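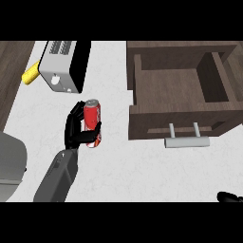

Grindthorpe Materials Workshop
Notebook entry, 6 May 2021
Entered by: Irén Szénási
Subject: Lime mortar for the garden wall, second set of trial cubes

The second set of cubes was taken out of the moulds this morning and placed on the slatted shelf in the damp cupboard. The set comprises 16 cubes, divided equally between mix A (the coarse sand from Akande quarry) and mix B (the same sand with the fines sieved out). Both mixes use the same putty, drawn from the older of the two tubs. The putty was knocked up by hand for longer than in the first set, following the remarks made by Ctibor Říha on the lumps found in the broken faces.

Condition on removal. Mix A came away cleanly from the moulds, with sharp corners. Mix B was less satisfactory. Two cubes lost a corner and one has a hairline crack running from the top face to a little below the middle. The cracked cube has been marked with a pencil cross and will be kept with the others, but its result is not to be included in the average. The moulds for mix B were oiled by a different hand and it is possible that too little oil was used. This should be checked before the moulds are blamed.

Water. The quantity added to mix B was not written down at the time. I have entered the figure from memory in the margin of the batch sheet and put a ring round it. Colleagues are asked to treat it with caution. In future the water is to be weighed in the jug and the jug weighed again when empty, and both weights entered before mixing starts.

Sand. Wai-kit Kong repeated the sieve test on a dried portion of 800 g. The result agrees with the supplier's sheet for the larger sizes. There is more very fine material than the sheet allows, and it clouds the water badly in the jar test. The jar has been left on the windowsill with a label and should not be moved or shaken. If the upper layer is as thick tomorrow as it is now, I propose that we wash a small quantity and make a short third set with it, to see whether the fines account for the shrinkage seen at the edges of the test panel.

Damp cupboard. The dial read 77 per cent on opening, which is lower than intended. The lower tray was nearly dry. It has been filled and the door seal wiped down. Janka Kubíček reports that the door does not close fully unless it is lifted slightly at the handle. A note to this effect has been taped to the front. The hinge screws require attention, and the longer screws in the Momis tin are the right gauge.

Test panel on the north wall. Inspected at midday. The joints struck with the wooden tool have kept their shape, and a thumbnail leaves only a faint mark. The joints finished with the stiff brush are softer and somewhat dusty on the surface. Hessian has been put back over the whole panel and damped. Ctibor Šimek considers that brushing was carried out too early, while the face was still green. I agree, and would prefer to wait a further day on the next panel before drawing a conclusion about the tool itself.

Crushing. No cubes are to be crushed from this set before August. The first set was broken too soon and the figures tell us very little about the finished strength. One spare from mix A may be split by hand next month and sprayed with indicator, in order to see how far the carbonation has gone.

Outstanding:
Weigh all cubes and enter the weights on the batch sheet (Kubíček)
Read the jar and record the depth of each layer (Kong)
Tighten the cupboard hinge
Return the borrowed 2 mm sieve to the soils bench, cleaned and dried
Order more hessian; the present roll will not cover another panel

Batch sheet filed behind the first set, in the green folder.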